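4.2 Tidying tasks with open containers

Whether a two-armed machine can be trusted with household tidying depends less on the grasp than is often assumed. In our earlier trials at Ramwood, most of the lost time came after the object had been picked up, when the controller had to judge where the container was and whether the object lay inside it. Kozan and Du Plessis made a similar observation for parts bins on the Breldale packing line, although the bins there were rigid and bolted down. A household basket is light, its rim is uneven and it can shift when touched.

The basket task was therefore kept small. A single block and one open basket are used on a white tabletop closed off by pale panels. The policy receives the wrist views and one fixed view at each step, with no depth channel and no markers on the basket. We ran 300 episodes under the Ukstead protocol, with the basket moved and turned between episodes. Figure 5 gives views from one episode.

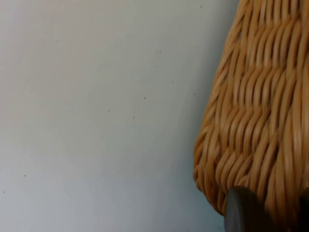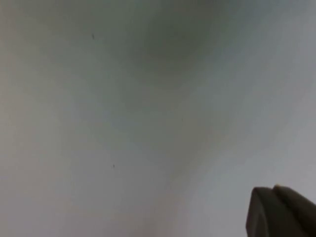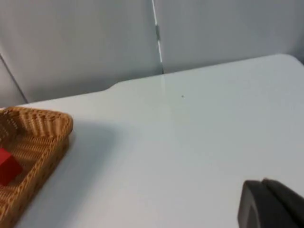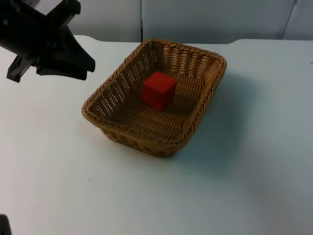
Figure 5. Basket task, wrist-mounted views (first three) and fixed view (last). The red block is visible in the third and fourth views only.

The wrist views differ widely in what they offer the controller. At close range the basket weave can take up a large part of the image while the interior stays hidden, as in the first view. In the second there is only a pale surface and part of the gripper, and no estimate of basket pose can be made from it alone. The third gives the rim, one corner and part of the block. Only the fixed view has the block with clear floor between it and the basket walls, and we used this camera for scoring.

Of the 300 episodes, 33 were scored as failures. In most of these the block was released too close to the rim and came to rest outside the basket. Removing the fixed view from the policy input made the releases more hesitant - the arm would pause over the basket and back away - and raised the time per episode by a factor of 2. Removing either wrist view had a smaller effect, which we attribute to the frequency of uninformative close-range images.

We do not take these results as evidence that the chore is solved. A person clearing a table handles soft, wet and tangled things, often several at once, and seldom looks at the basket while doing so. The Magagula set, which adds cloth and cutlery, is a closer match to that work and is treated in Section 5. For a rigid block and a stationary basket, the present controller is slow but usable without supervision over short periods.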